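List: cell-practice
Subject: Re: [cell-practice] Draft 2 of the handling rules for PC disassembly cells
From: Miroslava Skála
Date: 9 November 2024

Peter Pešek wrote:

> Draft 2 is on the list site. The main change is section 4, where we
> now say that every part leaving the chassis must have "a designated
> location in the fixture." We also added a force limit for drives and
> a line on static. Kulgate and Petchrat have both said they can live
> with it. Unless I hear strong objections I would like to freeze the
> text by the end of November and move on to the labeling annex.

Peter, you are about to hear one, though I don't know how strong you will find it.

I read the whole draft twice, and I still can't tell what a person standing at a cell is supposed to do differently after reading it. Section 4 is the worst for this. "A designated location in the fixture" sounds strict until you ask what counts as designated. If I put a pocket in a plate and call it the memory pocket, I have complied. The draft doesn't ask whether the module sits fully down in it, or whether the gripper can get it out again without dragging a contact edge across plastic. We could all sign this tomorrow and change nothing, which I suspect is why Kulgate and Petchrat can live with it.

The processor clause bothers me more. 4.3 says the processor goes to the fixture "with care." I have no idea how an auditor checks care. What I want written down is which way up it rests and what is allowed to touch it. Then I want a sentence about the socket, because the draft forgets the socket the moment the processor is gone. You have an open retention frame and bare contacts under it, and the arm goes on working over the same board with drives and cables. One loose screw off a caddy and that board is scrap. Either the socket gets covered before anything else moves, or the standard says in plain words that the board is written off at that point. I could accept either one. What I can't accept is silence, since every shop will read silence as permission.

Now the force limit. 90 newtons on the drive caddy, and no word on where it is measured. At the fingers? At the wrist? We ran our own pulls at Wutov, 184 of them, on office towers of mixed age, and the number we got depended mostly on whether a cable was still attached. A caddy with the data cable left in behaves like a stuck caddy right up to the moment the connector gives. A limit set high enough for a stiff latch will let you tear a connector out and log it as a normal pull. So the rule that matters is the order of work: disconnect, confirm, then pull. Your draft has "confirm" nowhere. I looked.

I also don't trust the line about static. It says the surface "should be suitable." Suitable for what? A good many cells are built on aluminum profile because it is what the integrator had, and I would bet that over half of the people running them could not say whether the table is bonded to anything. Ask for a measured value with a date beside it, or drop the line.

Cables are missing altogether. Power bundles lie wherever they were left when the side panel came off, and quite often that is across the board, in the path of whatever the arm does next. Tatiana Kopecký raised this in the spring and was told it belonged in the operator's manual. I thought that was wrong then. A standard on removing parts from a chassis that says nothing of loose wiring is written for a chassis none of us has ever opened.

What I would propose for section 4, in rough form:

4.1 No pull on a drive until its connectors are confirmed free.
4.2 Processor orientation in the fixture to be stated, with permitted contact faces.
4.3 Open socket covered, or board declared scrap, before the next part is moved.
4.4 Loose wiring secured clear of the gripper's path, or the path changed.

Four lines, and every one can be failed. I'd freeze that. The current text I would send back.

Tower on its side, processor and memory out on the fixture plate, socket open in both:
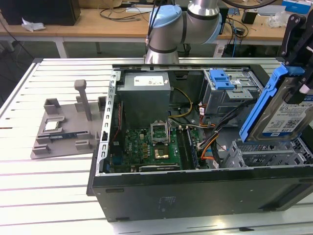
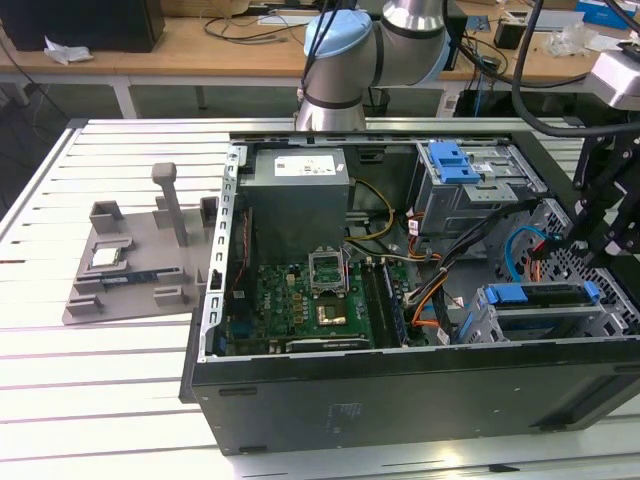

Sarita Kushwaha answered that she agreed on 4.1 and 4.3 but thought 4.2 would turn into a drawing exercise, and that Famanum would want the scrap option spelled out before anyone voted. She asked Peter to hold the freeze until the wiring clause had been tried on a real batch.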